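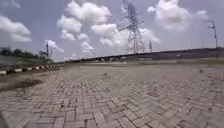 Masaru Takeda laughs when I ask about January. "Which fault?" he says. "We had 2!" Fair enough — I only knew about the runaway.

Masaru looks after the steering software on the Pillwood, a little ground rover that Jilness sends out to inspect paving. It was meant to follow the curb. On run 1592 it sped up and quit listening to the stop button for seven seconds (he still winces telling me).
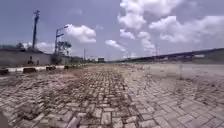 What went wrong

"The radio dropped, and the rover kept the last command it had," Masaru says. "Full speed, straight on." The backup timer should have cut the motors, but a software update had switched it off.
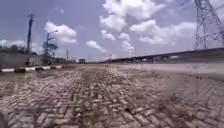
Leonardo Benedetti told me he'd have grounded the whole fleet that same afternoon, and that a stop button running over the same radio as the steering was asking for trouble.
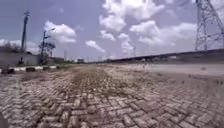
I wanted to know what's changed. The timer now lives on its own board, and the stop button has its own radio. The second fault, the shaking, is still open. Bricks with chipped edges and raised corners rattle the wheel sensors so badly that the rover misjudges its speed. "I'm on that one Monday," Masaru says.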